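Hovico Help > Workshop and Home Automation > General

Can a robot arm put away mixed household items yet, without someone teaching it each one?

Asked 06/11/2019 – viewed 188 times

I run a small returns desk for a toy and homeware shop. Most of the day goes on taking things out of a tote and putting them on the right shelf: soft toys, boxed goods, kitchen bits, odd packets. We have had a quote for a Brikora arm with a two-finger gripper. The salesperson says it handles "general items". The data sheet lists payload and reach and says nothing on soft goods. Has anyone run one of these on mixed stock, and does it need a new program for every product?

Answer 1 (13 votes)

We tested a Brikora against a Diria on a similar job in February. Rigid boxes were fine on both once the bin position was fixed. Soft items were the problem. Plush and felt change shape when the fingers close, so the grasp point you planned on is no longer where the software thinks it is. Lower the closing force and use wide finger pads. That fixed most of our drops.

You do not need a program per product, but you do need one per type of grasp. We ended up with 3: boxed, soft, and flat. Flat packets still go to a person. Cycle time was well behind our slowest packer, so check the quote against hours when the desk is unattended – that is where we got any value from it.

Answer 2 (2 votes)

depends on the gripper. suction is better for boxes, useless on fabric. ask Yadav for their pad kit, fits most two finger types

Answer 3 (0 votes)

Placing is harder than picking and the quotes never cover it. Getting a soft toy out of a tote is one job. Standing it upright on a shelf with the label facing out is another, and the arm has to know which way round it is holding the thing. Ask for a demo with your own stock, including the placing step, and have them leave the arm running through a full tote with no one touching it. 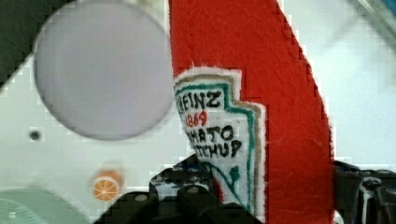 Does a home or shop robot need a camera on the wrist as well as one overhead?

An overhead camera is enough for finding items in an open tote. A wrist camera helps in the last part of the reach, when the arm itself blocks the overhead view, and it makes shelf placing easier to correct. If the budget only covers one, start with the overhead camera and leave cable space for the other.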